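Forum: Visits and Open Days
Thread: Open day at the Kashindye manipulation laboratory, Nikville
Status: open, 7 replies

fukside_outreach
Posted in April, 9:10 a.m.

Members who attended the open day at the Kashindye laboratory in Nikville are invited to record their observations in this thread. Comments will be forwarded to the hosts at the end of the month. Please keep remarks to the demonstrations, the arrangements for visitors and the printed material. Questions about membership and travel refunds should go to the Fukside office by the usual form.

The hosts have informed us that 287 visitors signed in. Groups were admitted at intervals of 30 minutes, and each group was given a short talk before it entered the laboratory.

benchrow
Reply 1

I attended with the second morning group. The talk was clear and kept to time. The tableware station received most of our attention, and my group would have remained there longer had the schedule allowed it. I submit one picture from that station, with notes.

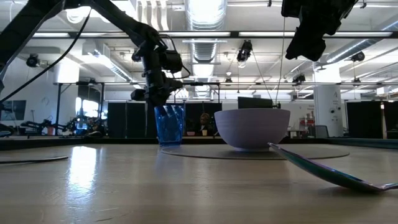

benchrow

The task set for the arm was to take hold of the blue cup and place it in the lavender bowl. The cup is translucent and has faceted or ribbed sides, and the presenter stated that clear and shiny items are harder for the cameras than plain ones. The large spoon on the same table, which has a metallic finish, was said to have been chosen on those grounds. Several black cameras are mounted overhead. I would have welcomed a word on which of them the arm relies on at the moment of the grasp, as the printed sheet does not say.

In my group the arm completed the task twice and failed once. The failure was shown without comment and the run was started again.

gantry_notes
Reply 2

I thank the previous member for the notes. I must disagree on the value of the station. A cup and a bowl are a modest subject for a laboratory with this level of equipment, and visitors from industry had been led by the announcement to expect material on packing and sorting. The Plokik project was named in the program, yet the talk gave it two sentences. I would ask the hosts to match the program to what is shown.

t_lowell_section
Reply 3

The Plokik material was presented in the afternoon only. This was stated on the second page of the program, although in small type. I attended that session and found it less useful than the tableware station. It consisted of slides and one recorded run.

On the matter of a modest subject, I would point out that household items vary in shape and surface far more than cartons do. The presenter reported that the station had logged almost 2000 attempts before the open day. A member of the public can judge for himself whether a cup has been picked up properly, and for an open day I consider that an advantage.

gantry_notes
Reply 4

I accept the correction regarding the afternoon session. The small type should be raised with the hosts. I maintain my view on the announcement, which used the word "industrial" in its first line.

The figure of attempts was not accompanied by a rate of success. Without one it tells the visitor very little.

quietmargin
Reply 5

I asked about the rate after the talk. The answer was that it differs by item and that a table would be published later in the year. I was given no further detail.

I also wish to note that the sound was poor for those standing at the back. My group had 30 persons, and those in the last row could follow the arm but could not hear the presenter. A small portable speaker would be sufficient.

benchrow
Reply 6

I can confirm the remark about sound. I stood near the front and still missed part of the answer to a question on grip force. If any member wrote it down, I would be grateful to see it here.

fukside_outreach
Reply 7

The following points have been entered in the summary to Kashindye: the wording of the announcement, the type size on page two of the program, the request for success rates by item, the request for information on camera use during the grasp, and the sound at the rear of the group.

The difference of opinion on the choice of task will be reported with both positions stated. Members who attended the last group of the day have not yet commented and are asked to do so. The thread will remain open until the end of April.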